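Last updated: 25/09/2017

So my aunt Kulap left me her half of the bakery, and the other half belongs to Povilas Lepik, who hadn't spoken to her in 18 years (over a plum cake, I swear!). I drove up to Rukham with my good shoes on and a speech in my head. He opened the door, looked at the shoes and said, "You knead?"

I said sure. I had never kneaded a thing in my life.

By five in the morning I had dough in my hair and he was humming, and I thought, okay, he's going to tell me about the cake now.

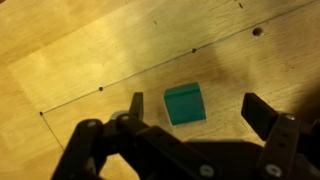
He didn't. He just slid a plate over, plum, still warm, and went out to scrape the ice off my windshield.

45 shares | 3 comments

marta_b: What happened with the cake??

Zitik: My grandpa was like this. More please!

oldoven: Ice already? Must be November up there.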